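Small venues should publish their stage times

I saw Flellance play in October, in a room above a pub that holds 848 people if you believe the licence and rather fewer if you want to see anything. The doors opened at seven. The band came on at twenty to eleven. They were very good, and I heard 43 minutes of them before I had to leave for the last train.

I don't blame the band. They had been at the venue all afternoon and would have gone on earlier if asked. The person who decides is the promoter, and promoters like a late finish. A crowd with three hours to fill will spend most of it at the bar, and the bar is what keeps a lot of these places open. I understand that. I still think it is a poor way to treat people who have paid for a ticket.
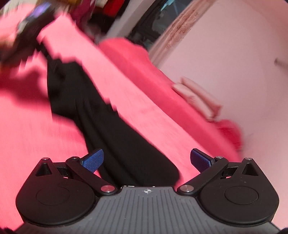
The usual reply is that if stage times go up in advance, everyone skips the support act. Some will. But I went to see Nadiia Palamarchuk at the Harkine last spring, where the times are put on the website at noon, and the room was two thirds full for the opener. People knew when he was on, so they turned up. I bought his record afterwards and I doubt I was the only one.

Bigger halls manage this without any fuss. The Berchtold has 1,919 seats and prints the running order on the door, interval included. Nobody there seems to feel that the mystery has been spoiled.

It matters more for small gigs, where the audience is often older than promoters think. Plenty of us have work in the morning, or a babysitter, or a bus that stops at half past ten. Prernura, who put on most of the shows near me, send out four emails before every concert and none of them says when the music starts. One more line would do it. I would go out more often if I knew I could get home, and I'd still buy a drink.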